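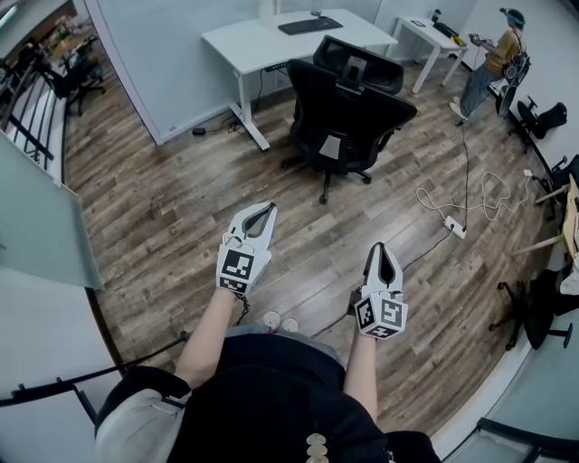
Two hand-held grippers above a wood-plank floor.

Moving and Storage Operations, Unit 4: Estimating Volume
Handout revised August 7, 2015

Welcome to my favorite unit! Today we learn to look at a household and see cubic feet. Everything on a moving job flows from that number: truck size, crew size, hours, price.

Start with the Borkden household on your worksheet. The two-bedroom apartment comes to about 600 cubic feet before the storage cage. Now add the cage — 80 more, mostly bikes and holiday boxes. People forget cages, attics and sheds all the time, so ask on the first call.
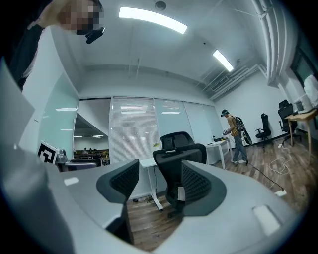 Next, the loading allowance. A truck never fills to 90 percent with furniture alone, because chairs and lamps leave gaps. Small cartons go into those gaps last. It's a puzzle, and a really fun one once you get the feel for it.

Compare the two routes in the packet. Drulton has a loading dock. Camenzind has a long carry and one narrow elevator, so the same load takes far longer there.

For next time: read the Bandard storage contract, clause 12, and mark who pays if the delivery date slips. Bring your tape measure!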